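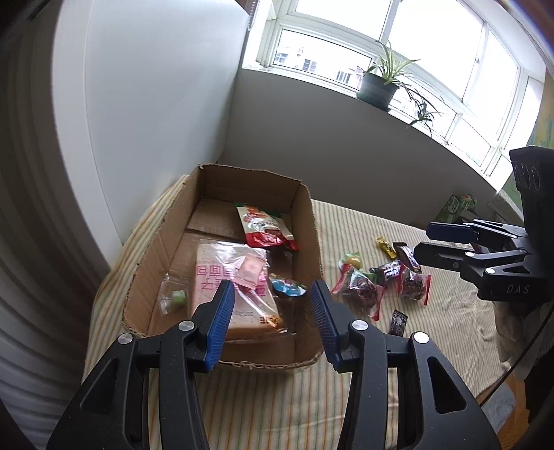
You get the feel of it by the second evening, and after that the hard part is slowing down – so one of last spring's participants told us when we asked what new people ought to know. Another said she wished she had cut her nails first.

Surkach is looking for 22 people to record everyday tasks with hand-held grippers for the Entili project. You hold one gripper in each hand and do small household jobs with them: packing sweets and snacks into a box, sorting, folding, putting things away. The recordings are used to teach robot arms the same jobs.

What you would do
Attend a half-day introduction at our Brirau office. Then record at home, at your own table, for 11 weeks starting in October. We ask for 70 finished recordings a week. Most last under a minute. If you drop something, pick it up with the gripper and carry on. Please don't use your fingers. Recordings where a bare hand helps out can't be used.

Who can apply
Anyone over 18 with steady use of both hands. Left-handers are very welcome, as we have too few. You need a table with decent daylight or a good lamp, and an ordinary mix of things to handle. Packets that crinkle, slide or shine are useful to us. No technical background is needed.

Pay
3,000 for the full period, paid in three parts. Grippers are lent free and collected at the end. If you stop early you are paid for the weeks completed.

A few places are also open for remote control sessions at Sovach, evenings only, from 6 pm. Say in your application if you would like these as well.

To apply, send a short note through the form on the Entili page by the end of August – tell us which hand you write with and how large your table is.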